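Search the forum
Search

Pullell archive service stops writing to MySQL after restart

December 16, 2018 – posted by Filippos Spanos

Running Pullell with the Sekel output adapter into a local MySQL instance. After a service restart the adapter connects, writes 653 rows and then stops. The console shows:

[SEKEL] Queue suspended: key violation on SignalID 105

The input stream is fine, and the Drutness viewer still plots every channel. I have dropped and recreated the measurement table with the same result. Connection string is the default plus a timeout of 11 seconds.

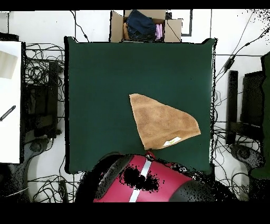
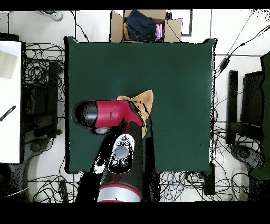

Green table, both views.

Reply from Achilleas Kouris

SignalID 105 is defined twice in your config. Run this and post the output:

SELECT SignalID, Source FROM ActiveMeasurement WHERE SignalID = 105;

Reply from Filippos Spanos

Two rows returned, one with source Sarantis and one with source LOCAL. I did not create the LOCAL one.

Reply from Achilleas Kouris

The setup wizard adds it if you run it a second time. Stop the service, delete the LOCAL row, then clear the adapter cache folder before starting again – the old mapping is reloaded from there otherwise.

Reply from Filippos Spanos

Done. Row count went past 893 and is still climbing, no suspension in the log. One warning remains about a missing time zone table. Is it safe to ignore?

Reply from Achilleas Kouris

Yes, if your timestamps are stored in UTC. Leave the ticket open until you have restarted once more.

4 comments
0 shares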